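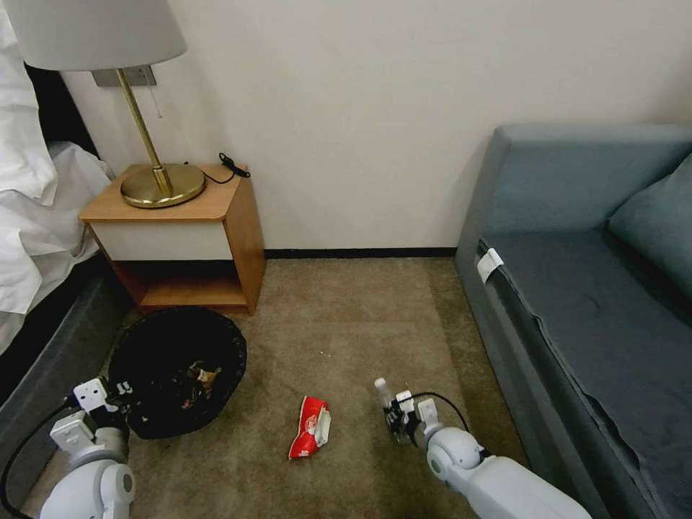
Carpet in a guest room: keep it or pull it up?

Forum: Floors and Walls
Started by sturbyhill, 17/07/2022

sturbyhill wrote:
We have a small rental unit over the garage and I need to decide on the floor before the fall bookings. It has wall-to-wall carpet in a tan color, cut pile, put in by the previous owner. No holes and no bad stains, but it is flat in the path from the door to the bed. The room is about 200 square feet. Subfloor is plywood.

Options I am looking at:
1. Have it cleaned and leave it two more years.
2. New carpet, same kind of color.
3. Click vinyl plank and a rug.

Guests have not complained. My sister says carpet in a rental is a mistake and I should get rid of it now.

kestrel_oak wrote:
Your sister is right. Pull it. We did all our units in plank and cleaning time dropped a lot. You can mop up a spilled coffee in a minute. With carpet you are renting a machine.

mapleandpine wrote:
I disagree. You said it is over a garage. That floor is going to be cold in winter and you will hear every footstep downstairs. Carpet and a decent pad fix both. If it is only flat in the walkway, the pad may be what wore out. Pull back a corner in the closet and look at it.

sturbyhill wrote:
Checked the closet. Pad is thin and it crumbles when I pinch it. The stamp on the back says Nornel but I can't find anything under that name. The carpet backing still looks fine.

mapleandpine wrote:
Then you can keep the carpet and change only the pad. An installer folds the carpet back, puts down new pad and restretches it. Ask for 6 pound density. Softer pad feels nice for a month and then you get the same flat path.

kestrel_oak wrote:
You are paying labor to put old carpet back down. I would not do it. If somebody has to move all the furniture anyway, do it once.

Waraporn Thaweesak wrote:
I manage rentals and we have both kinds of floor. Some things from experience:

Bedrooms with carpet get better comments on noise. Bedrooms with plank get better comments on cleanliness. The total score comes out the same.

Tan hides more than gray does. Gray carpet shows lint and every crumb. If you go with new carpet, stay with tan or a mixed beige, even if the sofa is a cool color. Ours are mixed like that and it looks fine.

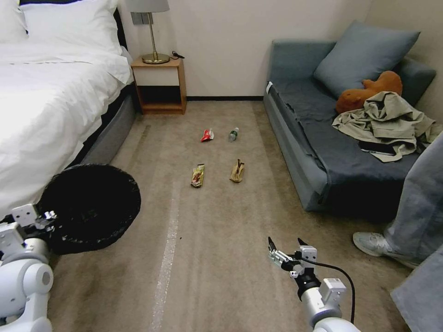
Get the carpet cleaned with hot water extraction and not with powder. Powder stays in the pile and pulls in dirt. We do it every March and run fans overnight.

Check the baseboard too. Dark baseboard next to light carpet shows every vacuum scuff, so buy a quart of matching paint and leave it in the unit.

sturbyhill wrote:
Thanks, that helps. Do you restretch or replace when the walkway goes flat?

Waraporn Thaweesak wrote:
Replace, if the carpet is older than 6 years. Under that I would change the pad and restretch. Do you know how old yours is?

sturbyhill wrote:
No. The previous owner left a folder of receipts but there is nothing for the carpet. There is one from a store called Jarik for blinds.

dlb_tile wrote:
Has anyone used the Nilsuwan plank with the attached cork? I am looking at it for an upstairs bedroom and noise is my main worry.

mapleandpine wrote:
I had a sample. Quieter than bare vinyl, still louder than carpet. Please start a new thread for that one, you will get more answers.

kestrel_oak wrote:
Cork back plus a big rug is quiet enough for most people. The OP should price it before spending money on a pad.

sturbyhill wrote:
I will get two quotes, one for pad and restretch and one for plank with a rug. If they come in close I will probably go with plank. Otherwise the carpet stays for now.

mapleandpine wrote:
Ask if the pad quote includes hauling off the old one. Mine didn't.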